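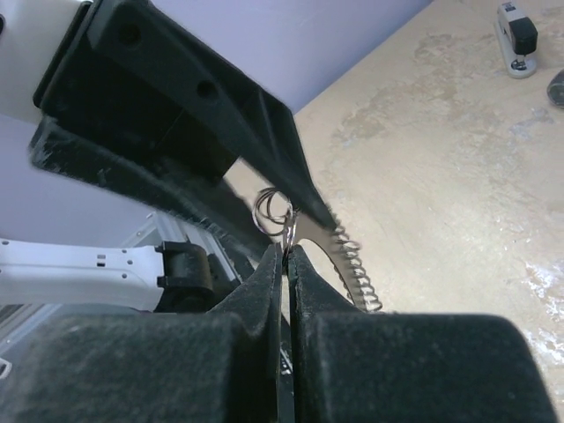 *Wrist view from one of the two arms, gripper closed on the clip of a coil keychain.*

# Grekden Tabletop: two-arm teleop demos

Hi! I'm Siebe Verbeke and I look after this dataset. It's a pile of demonstrations of two robot arms handling small household stuff on a tabletop: keychains, pens, books, toys, whatever fit in the drawer. I collected it to train imitation policies for the Gernano project, and a few people asked for it, so I cleaned up the folders and wrote this card. If something is unclear, open an issue. I read them all, mostly on Friday afternoons.

## What you get

- 3000 episodes, every one driven by a person
- 90 of those set aside as a held-out split (please don't train on them, even a little bit)
- wrist views from both arms plus a fixed view of the table
- joint positions, gripper opening and the operator's commands, all on one clock
- a one-line text instruction per episode

The instructions were typed by whoever was driving, so the style is all over the place. One person writes "grab the keyring thing and lift," another writes a full sentence with a period at the end. I left them alone on purpose. I did fix typos where the word turned into a different object (we had a lot of "pick up the clap").

## How an episode goes

The operator sits down, gets an instruction, and drives both arms until the job is done or they give up. Then they press a key for success or failure and write a note if they feel like it. Tasks come in three families: single-arm pick and place, handovers, and what I call "fiddling," meaning anything where both grippers have to work on the same object.

Handovers were the hardest to collect and they're the part I like best. Floppy things are a pain because they swing when you start moving, and the second gripper ends up chasing them around. New operators tend to rush. I told everybody to wait a beat before closing the receiving gripper, and you'll notice those little pauses in the later episodes. If you train on the early ones only, your policy will be snappier and it will drop more things.
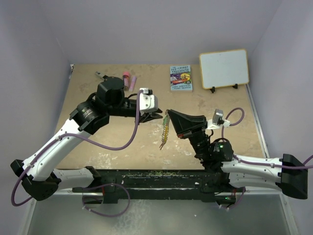

Books are a different story. A paperback lying flat gives the fingers almost nothing to get under, so most people push it toward an edge first or pinch a corner of the cover. Both strategies are in here, mixed together and not labeled. I'd love to see somebody cluster them!

I also left clutter on the table for lots of the episodes, and it moves between sessions. The point was to keep the policy from memorizing one tidy layout. My first Nendico run did exactly that: it learned where the target usually was and went there with total confidence, object or no object.

## Folder layout

```
grekden/
 episodes/
 <episode_id>/
 wrist_left/
 wrist_right/
 fixed/
 state.parquet
 meta.json
 splits/
 train.txt
 heldout.txt
```

`meta.json` has the instruction, the task family, the success flag, an operator code and the free-text note. Operator codes are random letters and I don't keep a key for them anymore.

## Things that will bite you

- **Failures are included.** Filter on `success` if you want clean demos. I'd keep them if you're training any kind of value function, the recoveries are great.
- **Thin shiny objects.** Rings and wire coils catch the light and smear when the arm moves. Depth estimators hate them.
- **Left and right.** They mean the robot's left and right, as seen from the fixed view. I got this wrong in version 1 and flipped the wrist folders. Version 2 has it fixed, so if you downloaded before July, please grab it again.
- **Idle starts.** Many episodes open with the arms sitting still while the operator reads the instruction. The loader has a `trim_idle` option, off by default.
- **Gripper opening** is normalized per arm, with 0 closed and 1 open. Thin objects read very close to 0 even when they're held, so don't use that number alone to detect a grasp.

## Using it

```python
from grekden import load_split

train = load_split("train", trim_idle=True)
ep = train[0]
print(ep.instruction, ep.success)
```

The loader is small and pretty dumb. It reads frames from disk one at a time, so convert to your own format before a long training run. The folks at Vanhove wrote a converter that works nicely with it, look in `contrib/`.

## Still on my list

More left-handed handovers (we're lopsided there), a second pass over the notes field, and a proper baseline. I have numbers from Nendico but they came from version 1 with the flipped folders, so I'm not posting them. If you train something before I do, send me a link and I'll add it here.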